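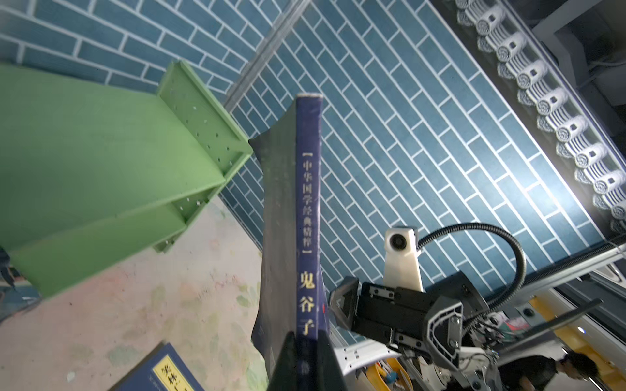 The library branch at Plaltodstead stopped its shelving trial in January after the arm dropped 18 books in one afternoon, and the report from Drallell, the firm that supplied it, calls this a "grip calibration event." I have read the report twice and I still don't know what that means. What I do know is that a hardcover with a top edge as worn and frayed as the one on that copy of 鬼谷子 is exactly what a town library is full of. Old books sag. Their covers crease and swing open. Drallell's software, which it calls Funda, was tuned on new stock, and the report admits as much on page 7.

The safety part bothers me more. One of the dropped books landed on a staff member's foot, and the arm went on to the next title. Funda had logged the book as shelved. The stop button worked fine once somebody reached it, and the report makes a lot of that. I would make less of it. A machine that can't tell it has lost what it was holding shouldn't be working next to people, whatever its average.

The average, by the way, is 63 books an hour. I have seen that figure quoted three times in the Myung neighborhood newsletter, never with the drops subtracted. Drallell wants to come back with a software update and new finger pads. Fine, but I'd like to see it handle our most battered shelf first, with the doors closed.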